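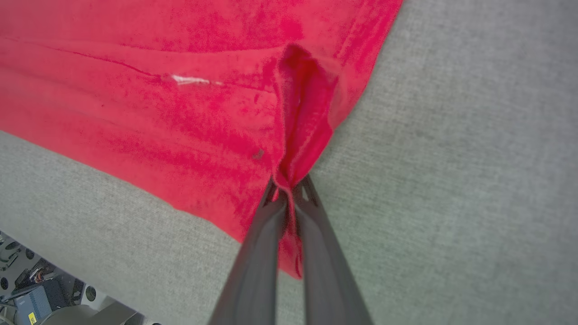
Fabric that will be used for coats, blankets, cushions or table covers should be prepared before it is cut. Preparation removes finishing agents, allows the cloth to shrink before it is sewn, and brings the lengthwise and crosswise threads back to a right angle. Napped fabrics call for additional care during this work. The red cloth shown with this guide has a soft, fuzzy nap, and its color shifts between bright scarlet and deep crimson where the fibers are compressed or in shadow. Shading of this kind can be mistaken for a dye fault or a stain, and learners should brush a small area lightly by hand before setting a length aside as damaged.

This guide is issued to participants in the Unodum home sewing course. It was last reviewed on 18/04/2023 by Mahfuz Gazi, course coordinator, and replaces the handout distributed in February.

What you will need

A flat surface larger than the folded fabric
A steam iron and a pressing cloth
A soft clothes brush
A long ruler and a right-angle square
Tailor's chalk or a washable marker
Rust-free pins
A plain notebook for recording measurements

Step 1. Identify the fiber

Read the label on the bolt or ask the supplier for the fiber content. If no label is available, treat the fabric as delicate until a sample has been tested. Wool and wool blends may felt in warm water. Polyester fleece does not need to be preshrunk in most cases, but it can melt under a hot iron. Cotton flannel shrinks more than plain cotton and should always be washed before cutting.

Step 2. Test a sample

Cut a square measuring 40 centimeters on each side from one end of the fabric, away from the selvage. Trace the square onto paper and keep the tracing. Wash and dry the sample in the manner intended for the finished article, then place it over the tracing. Record any change in length and width separately. For colored fabric, press the damp sample against a piece of white cotton. If color transfers, wash the full length alone and repeat the test afterward.

Step 3. Preshrink the full length

Finish the cut ends with a zigzag stitch so that they do not ravel. Wash cotton flannel and fleece on a gentle cycle with a small amount of mild detergent. Fabric softener should not be used.

Wool should be steamed. Lay the cloth face down, cover it with a damp pressing cloth, and lower the iron onto each section without sliding it. Lift the iron completely before moving to the next section. Leave the wool flat until it is fully dry — overnight for heavier weights.

Step 4. Straighten the grain

Pull one crosswise thread near the cut end and trim along the line it leaves. On fleece, which is knitted, follow a single row of loops instead. Fold a woven length in half with the selvages together. If the fold ripples or the ends do not meet, open the fabric and pull gently on the two shorter corners. A second person is helpful when working with a wide cloth.

Step 5. Find the direction of the nap

Run the palm of the hand along the fabric, parallel to the selvage. The direction that feels smooth is "with the nap," and the direction that feels rough is "against the nap." Mark the smooth direction on the wrong side with chalk arrows along the full length. All pattern pieces must then be placed with their upper edges facing the same way. Pieces cut in opposite directions may appear to be two different shades once the garment is sewn.

Step 6. Lay out and cut

Allow the fabric to rest flat before pinning. Smooth folds outward from the center with the flat of the hand, and avoid stretching the edges. Heavy napped cloth should be cut in a single layer, as the two faces tend to creep against each other when folded. Turn each pattern piece over to cut its matching half. Use long strokes of the shears and keep the lower blade in contact with the table.

Storage before sewing

Roll prepared fabric onto a cardboard tube with the nap facing inward. Creases left in a deep nap for several weeks can be difficult to remove. If a crease has formed, hold the iron above the surface, apply steam, and raise the fibers with the clothes brush while the cloth is still damp.

Participants who are moving on to the Tamiru blanket project should bring their recorded shrinkage measurements to the first session, together with the traced paper square from Step 2.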